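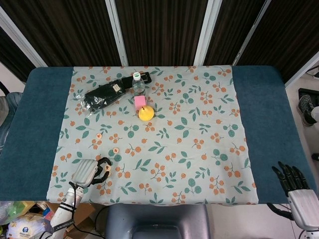

GALLERY / TABLES AND CLOTHS

The berry cloth and the things that live on it

My name is Razia Marwat and I keep this small gallery about tables. Not expensive tables, only the ones where things collect during the week. I started it when we moved to the unit in Irimside and I saw that every flat surface in our home was telling a little about the day. English is my third language, so please forgive me when a sentence comes out a bit stiff.

The cloth is a pale grey-green one with small clusters of orange berries and teal-green leaves between them. It lies over a dark teal felt, and I like very much that the felt is left showing in a wide strip at both sides. My sister Rana says a tablecloth must cover the whole table or it is the wrong tablecloth. I have answered her many times that the two greens are good neighbours, and the leaves pick up the colour of the felt.

I bought it at the Timden market in October, from a lady who was selling the last of her kitchen linen. She wanted 25 dollars and I paid 25 dollars, as I am not skilled in bargaining. It has been washed about 34 times by now and the berries have kept their orange.

Some notes on the pieces:

Wooden discs. Three small round ones, with a dark red character on the face. They look like the pieces for Chinese chess. I learned the game from a neighbour when I was already an adult, and I am still slow at it. What I enjoy most is the sound when a piece is put down on a table with felt under the cloth. It is soft, like a knock on a door when somebody is sleeping.

Yellow fruit. I showed the gallery to my two nephews and they could not agree. One says pear, the other says lemon. It is round and very bright, with a short dark stem on top, and I leave the question open for visitors. In colour it does a lot of work against the grey-green.

Pink sponge. A cube. I never thought of a sponge as a nice object before, but beside the yellow it looks almost like a sweet from a cake shop.

Water bottle. Small, clear, with a white cap, partly filled. I am always telling the family to finish one bottle before they open another, and you may guess how well this is followed.

Black folded item in its clear bag. The plastic is crinkled and catches the light nicely, mostly at the lower left corner. There is a small label in white and tan, and a black strap goes out to the right. I have a weakness for things that are still in their bags.

For those who asked about care: I wash the cloth in cool water, I dry it in the shade, and I iron it on the back side while it is a little damp. The felt I only brush. Please do not put felt in the machine, I did it once with a grey piece and it came out the size of a placemat.

The page was last changed on 05/08/2022. The next cloth in this section will be the striped one from Grestalex, when I have mended the corner.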